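Friday night and I am finally sorting out the kitchen things, so bear with me, this is going to be a long one with a lot of little posts. 1/

Some background for the new folks: I moved into the Setenlow place in August with 2 boxes marked KITCHEN and more than 50 things that belonged in them and weren't. Everything small ended up in one deep drawer. You know the drawer. 2/

So my rule this week is that it all comes out onto the table, and nothing goes back until it has a proper home. 3/
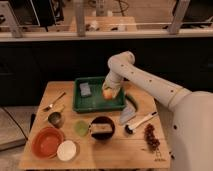
Bowls have always been my weakness, and I say that with love. My grandmother kept hers stacked by the stove and I could reach every one of them by the time I was six. I'd be happy with just the terracotta-red one, if I had to choose - it's got that lighter orange inside, and soup looks so good in it. The black one is for rice, or olives, or whatever Ross Pollock brings over when he says he's not bringing anything. 4/

The little steel measuring cup is staying too. I use it for coffee, for oats, for feeding the sourdough, and I have never once used it to measure in a recipe. 5/

Ngozi Omoregie asked me last time why I don't just buy drawer dividers. I did! I bought 3 of them from Shearer and they were all too tall, so now they hold seed packets in the hall closet and look very nice doing it. 6/ 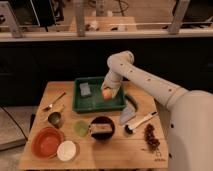 **Agustina Bustos**
Home cook and slow unpacker

Okay, back with tea. The green tray is my favorite part of this whole system. Anything that lives near the sink goes in it, so the sponge has a spot and the fruit can sit in there until it gets rinsed. When I need the counter I can pick up the whole lot in one go. 7/

Grapes I like to leave on the stem, by the way. They keep better for me that way and I eat them slower, or I tell myself I do. 8/

Tomorrow is the spice shelf, and if anyone has a good way to label jars that doesn't peel off in the steam, please tell me, I'm all ears - I've been through two kinds of tape already. 9/9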